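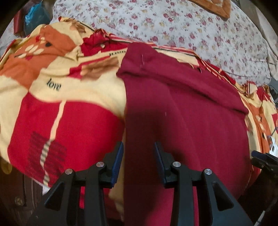

Maroon cloth on the patterned blanket.

From: Maritza Arango
To: Kastby Badminton list
Date: May 3, 2021
Subject: Re: Doubles ladder, shuttle order and court times

Hi all,

Replying to Devendra's message, which I've left in below so that people who joined after April can see what was asked.

On Apr 26 Devendra Grewal wrote:

> The ladder has been stalled for a while and I would like us to settle three things before it starts again. First, do we keep fixed pairs or let people enter alone and be matched? Second, which shuttles are we using? The last two tubes of feathers went in one evening and I don't think we can keep that up. Third, the 7:30 start at Fondum Hall is too early for anyone coming from the Gachanja side. Could we ask for 8?
>
> I would also like somebody to write down the rule on walkovers. Last season we had two different versions of it and both were applied.
>
> Devendra

Taking these in order.

Fixed pairs. I had replies from most of the people who played last season, and the larger group wants fixed pairs to stay. The main complaint about matching was that you could win four in a row and still drop on the ladder, because your points went up and down with whoever you were put with. So pairs stay fixed. If your partner is injured or moves away, you can bring in a new one and you keep your place, provided the new partner isn't already in a pair above you. If they are, you start from the lower of the two places.

Paavo Koskela asked if someone can play in two pairs. No. We tried it three seasons ago and could not get the matches scheduled.

Shuttles. We will use nylon for all ladder matches below the top four places and feathers for the top four. I know this won't please everybody. The shuttle account stands at 161 after the last order, and a box of feathers takes most of that. If both pairs in a lower match want to play with feathers, they can bring their own. Please don't take them from the club box. Use the medium speed nylon. The fast ones fly long in that hall once the heating is off, and we had two matches last season where half the clears went out at the back.

Court times. I spoke to the hall. We can't have 8:00 on courts 1 and 2, as the table tennis group has moved into the slot after ours and needs the floor by 9:45. We can have 7:45 on courts 3 and 4. I've taken that. Warm-up is five minutes, and I'd ask you to keep to it. Court 4 still has the loose post on the window side. Put the weight on it before you tighten the net, or the tape sags in the middle.

Walkovers. This is the rule as it will be applied from now on:

If a pair is not on court and ready 15 minutes after the agreed time, the other pair takes the match 2-0. Points in the games are not recorded. If a pair cancels with at least a day's notice, the match is moved once. If the same pair cancels again, it is a walkover. An injury during play is a retirement, and the score stands as it was, with the remaining games going to the other pair.

Scoring stays at best of three to 21, setting at 20 all, cap at 30. Minttu Eskola suggested playing to 15 to save time. I looked at last season's sheets and most two-game matches were finished in well under the half hour we have, so I don't see the need.

Challenges. You can challenge up to two places above you. The challenged pair has 9 days to offer a date. If they offer two dates and you can't make either one, the challenge lapses and you wait until the next round to make another.

The match against Dondik is still on. They want four men's doubles and three mixed, and they'd like our names two weeks ahead. We lost 5-2 there last time, with both of our wins in the mixed, so I'd like to keep those pairs together if they are available. Minttu Rautiainen has said she can play. I still need to hear from the rest of you. Please write to me directly and not to the whole list.

The door code has changed to 943. Press the star key first.

Maritza

--
Comments (3)

Paavo Koskela: Fine with all of this. Is the 15 minutes counted from 7:45 or from the end of warm-up?

Maritza Arango: From 7:45. Warm-up comes out of your own time.

Minttu Eskola: I still think 15 would be better for the lower half, but I'll play whatever is decided. I have one unopened tube of medium nylon at home and will bring it.

Kastby Badminton mailing list archive | Contact the list owner | © Kastby Badminton | Back to top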